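Simulation results deserve the same scrutiny as hardware results

The manipulation research community has come to accept success rates obtained in simulation as a reasonable stand-in for trials on physical arms. In our view that acceptance has run ahead of the evidence, and institutions that fund or publish this work should ask for more.

The recent Umico study, led by Zhuoran Liao, is a fair place to begin. Its authors report 826 simulated episodes in which a policy handles small objects at a wire rack, and they set 19 physical trials beside them. The method is sound and the paper is candid about its limits. The difficulty lies in how such figures are cited afterwards, when the larger number travels and the smaller one is left behind.

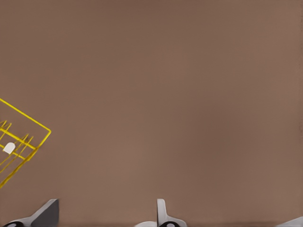
FLAMDALE, 2020-06-25

A rendered workspace of this kind offers a policy very favourable conditions. The brown surface carries no grain or marking, the light is even, and the yellow rods of the rack stand out crisply against the ground. One small white object lies among them. Physical benches have scratches, glare and clutter, and thin wire is notoriously hard on depth sensors.

Gisela Hamann has argued that randomizing colour and lighting during training answers the objection. It answers part of it. Contact between a finger and a thin rod depends on friction and compliance, and varying the colour of the tabletop tells us little about either.

We would ask for two modest changes. Authors should report simulated and physical results in the same table, with the number of trials stated for each. They should also publish their failures by category - missed grasp, collision with the rack, dropped object - so that readers can judge whether the simulator fails in the same manner as the hardware. The Granix benchmark already requires 12 such categories, and the added labour has proved manageable.

Submissions to our own review round close in July, and both requirements will apply to them.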